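Sizing notebook, back room
May 15, 2018
Gelatin sizing, small sheets, continued

Picked up where the last batch stopped. The problem is still cockle. The Stellenska sheets take the size well and pass the ink test, but they dry with a wave along the long edges, worst at the corners. The Jusik sheets dry flatter and take less size. Peadar thinks the difference is all in the furnish. I think part of it is how we hang them.

Size for today: 35 g of the Meng gelatin to the liter, soaked cold overnight and brought up slowly in the water bath. Bath held at 67 C by the dial thermometer. I don't fully trust that thermometer, so I checked it against the glass one before the first dip and again after lunch. They agreed both times. Skimmed once. No alum in the first pot. Alum in the second, same amount as last time, dissolved separately in hot water and added while stirring. It thickened for a moment and then let go, as expected.

Dipping went in pairs, one sheet of each paper, held by the short edge, in and out slowly. Drained against the side of the tray, then between felts, one light pass in the nipping press. I kept the pressure lower than Waltraud had it. At her setting the felts print on the Stellenska and you can see the weave in raking light. At mine there is no print, but the sheets come out wetter and are harder to carry. Two tore at a corner on the way to the line. My fault for picking them up one-handed.

Four ways of drying, two sheets of each paper in each:

On the line, two pegs.
On the line, folded over a cord in a spur of two.
Flat on the screens, no weight.
Between blotters under boards, blotters changed at one hour and again at the end of the day.

Results so far, from looking only. Pegged sheets are the worst, with the pull starting at the peg and running down. Cord is better but leaves the ridge across the back, which then has to be pressed out. Screens curl toward the upper side as the surface dries. Boards are flat, but the surface is dull, and one Jusik sheet stuck to its blotter and lost fibers coming off. That was the alum-free pot. Should have put a release cloth in.

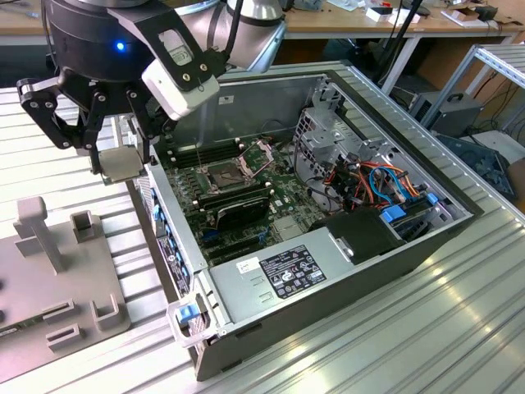
Restraint at the edges is what I keep coming back to. Parchment is dried on a frame under tension and paper can be dried the same way, pasted down at the margins to a board, with the middle free and air on one face. It works, and Berkay has done single sheets like that for repairs. It is far too slow for an order, and each sheet has to be cut off and trimmed, which loses the deckle. What I want is a frame that closes on the margin and opens again. The processor socket in the open computer has the layout I mean, an open metal frame that lifts clear of the middle and comes down around the rim. Scale that up to sheet size, put felt on the underside, and the margin is held all the way around while the face stays open to the air. The clamping force should come from one side through a lever so that it goes on the same way each time.

Drew three versions. The first has the frame hinged at the long edge. Problem: the hinge side closes first and pushes the wet sheet ahead of it. The second has the frame dropping straight down on pins, with cams at the corners. Better, more work to make. The third is the first with a slotted hinge, so the frame can settle flat before the lever takes up. I would build the third. Brass or stainless for the frame. Plain steel will rust the first day and mark the paper, alum makes that worse.

Felt strip should be 2 mm. Thicker felt holds water at the margin and we would get a tide line where it meets the open part. Might get one anyway. Worth testing a strip of the polyester from Griltonent against wool before ordering enough for a set.

Asked Berkay how much a wet sheet pulls. He measured it once on strips with a spring balance and will look for the page. From memory he said the pull comes late, when the sheet already feels dry to the hand, and that people let go of it too early. That fits what I see with the pegged sheets. At noon they looked fine and by four they had moved.

Question for Waltraud: is the dull surface under boards acceptable to the customer? The order is 3,000 sheets and nobody there has asked for gloss, only that ink doesn't feather and that the sheets stack. If dull is fine, then boards with release cloth solves it and the frame is a side project. Blotter changes would be the cost. We don't have enough dry blotters to turn over a batch that size, and the drying cabinet takes half a day to bring them back.

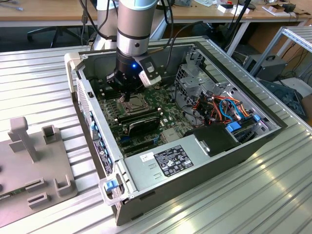

Dehua Kong

Added in the evening, after the last blotter change.

Ink test on offcuts from both pots, iron gall and the blue fountain pen ink, steel nib and broad nib. Alum pot: clean edges on both papers, no strike-through. Plain pot: clean on Stellenska, slight feathering on Jusik with the broad nib. On one offcut the nib skated, probably a patch of size that pooled while draining. I want to drain longer before the felts, and turn the sheet so the low corner isn't the same corner every time.

Yuzhen read the surface pH strips for me. Plain pot reads neutral on both. Alum pot is lower, as it always is. She would like us to drop alum to half and see if the feathering result holds. I have no objection. Peadar wants to go up on gelatin instead and leave alum out completely. That makes a stiffer sheet with more rattle, and more cockle too unless the restraint is sorted out first.

Leftover size is in the cold room, both pots covered and labeled. Plain pot can be warmed once more. Throw out the alum pot, it goes stringy on reheating.

To do
Cut a trial frame blank, one sheet size only, slotted hinge.
Order both felt strips, short lengths.
Half-alum pot, same gelatin, same bath temperature.
Release cloth for the boards. Check the old stock for creases before use.
Weigh sheets dry, after pressing and after drying. I skipped the middle weighing today and now can't say how much water my lower press setting leaves in.
Find Berkay's spring balance page.

Eight sheets left under boards overnight. Please don't lift the weights to check them.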